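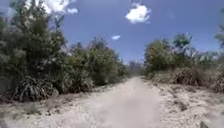
1/ ok long thread on feet. People keep asking how I got through the 50 mile walk in July with all my toenails, and I keep typing the same answer in DMs so it's going here. Blisters, socks, tape, nails, the whole gross business. Path like this one, pale powdery sand with bits of crushed shell or limestone or whatever it is mixed in, is what I think about when I buy socks now. I used to think about hills. Stuff gets in over the top of the shoe and then it's sandpaper till you stop and dump it out.

2/ Not a doctor. Not a nurse. Work in a dental office, wrong end. I've just walked a lot and done most of it wrong at least once.

3/ Shoes first bc everyone wants shoes first. Mine are Brollovitz, the low ones, $125, no I don't get anything for saying so. I don't even love them. The tongue slides over to the left. But the toe box is wide and my feet are basicaly flippers.

4/ Go up half a size. Maybe a whole one. Your feet swell. Try them on at night after work when your dogs are already barking. Bring the socks you'll wear. The kid at the store will look at you funny, that's fine.

5/ My first long walk I wore shoes that fit perfect in the store in the morning. Lost both big toenails. Thérèse Tremblay walked behind me the last stretch and said I looked like a man crossing a hot parking lot. Still calls me Parking Lot.

6/ Socks. Cotton no. I know you have a drawer full. No. Thin wool or the synthetic kind, and get the ones with toes if you blister between the toes. They look stupid. Everybody at mile 30 is wearing them.

7/ I use Zaltness liners under a thin wool pair. Double layer so the socks rub on each other and leave your skin out of it. Some people hate the double layer. Philomena Madigan wears one thick pair and has never had a blister in her life and I've stopped asking her for advice.

8/ Change socks before you need to. I set the timer on my watch for 90 minutes. Goes off, sit down, shoes off, socks off, feet in the air for a bit like a baby getting changed. Powder, dry pair, go. You lose a few minutes. You make it back and then some bc you're not limping.

9/ Clip the used pair to the outside of your pack. They dry. They smell. Walk in back.

10/ HOT SPOTS. Biggest thing in this whole thread so reading it twice is ok. A hot spot is the blister telling you it's coming. It feels like a warm coin on your skin. STOP THEN. Not at the next aid station. Not at the top. You have maybe a mile before it's a real blister and after that you're just managing it.

11/ Every single bad blister I've had, I felt it early and thought eh I'll deal with it at the stop. Every one.

12/ Tape. I like the stretchy kind for heels and plain paper tape for toes. Round the corners off with scissors or they catch on the sock and roll up into a little rope and then the tape gives you the blister. Ask me how I know.

13/ Put it on clean dry skin, the night before if you can, and press it with your hand a while so it warms up and sticks. Sunscreen on your feet = tape comes off in an hour. Same with lotion. Mervin Bergeron did his whole heel over foot cream and peeled it off at the first stop like a sticker off an apple.

14/ Somebody's going to say petroleum jelly. Yes works for some people. For me it's great till the dirt gets in, then it holds the dirt. If your route is paved go nuts.
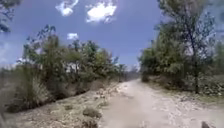

15/ Gaiters. The little stretchy fabric ones that hook on your laces, not the big snow ones. They keep the grit out. Put this off for years bc I thought they were for serious people. Cheapest thing I own and the one I'd grab first if the house was on fire.

16/ If you don't want to buy any, cut the foot off an old sock and pull the tube down over the top of the shoe. Ugly. Does most of the job. Angeliki Petridis did this for a whole summer with her kid's soccer socks, the orange ones.

17/ Toenails. Cut them straight across, a few days ahead, NOT the night before. Then file the top edge so it's smooth when you run a finger over it. Any snag will find the next toe over. Too short is as bad as too long.

18/ Black toenail: usually from the shoe being too short or you're not lacing tight enough at the ankle so your foot slides on the downhills. Look up heel lock lacing. It uses that weird extra hole at the top of your shoe. I was 40 something before I knew what that hole was for.

19/ To pop or not to pop. Everyone fights about this. What I do: small and doesn't hurt, leave it, tape over. Big and under pressure and I've got miles left, clean needle, clean skin, poke the edge low down so it drains, leave the roof ON, cover it. Never peel the roof. That's your bandage, you grew it yourself.

20/ If you have diabetes or bad circulation or you can't feel your feet great, skip everything I just said and talk to your doctor before you do any of this. Red streaks, pus, fever, same thing, go in. Don't finish the walk. There's other walks.

21/ What's in my foot kit, since three of you asked. Small zip bag. Paper tape, stretchy tape, little scissors, needle, alcohol wipes, a few gel patches, mini powder, 2 pairs of socks on top of the ones I've got on. It weighs less than a sandwich.

22/ Keep it in an outside pocket. If it's at the bottom of the pack you won't stop for it. I know you wont bc I didn't.

23/ Training. You can't tape your way out of not training. Skin needs the miles same as your legs. I built up slow from spring, one longer walk a week, in the shoes and the socks and the pack I was going to use. Test the tape too. I found out I'm allergic to one brand on a boring loop near my house, itched for a week, way better than finding out on the day.

24/ Calluses. Leave some. Don't go get a fancy pedicure the week before, they'll shave off everything you've been working on. Do file the thick ridges down, bc a blister under a thick callus is the worst one there is. You can't get at it.

25/ Berkay Gezer (walks way more than me, listen to him over me) adds: wash your feet the night before and sleep with them bare. Says damp feet going in means damp feet all day. I tried it, can't tell if it helps, doing it anyway.

26/ Insoles. The ones that come in the shoe are cardboard basically. I swapped mine for some green ones and my arches quit complaining. But a thicker insole eats up room so try them in the shoe BEFORE you decide on the size. This got me once. Returned a pair with dust on them, very embarassing.

27/ After. Shoes off, feet up the wall, somebody else drives. Cool water, no fancy salts on open blisters unless you enjoy screaming. Sandals for two days. You'll walk down stairs backwards, that part's the quads and I've got nothing for you there.

28/ Check your feet again the next morning in good light. Stuff shows up overnight. Last time I had one under the little toe I never felt all day.

29/ Someone asked about barefoot shoes. No idea! Never worn em. If you do and you've gone long in them, reply and say how far and what happened to your heels.

30/ Also reply with your sock brand, mine keeps selling out in the long size and I'm down to my last good pair.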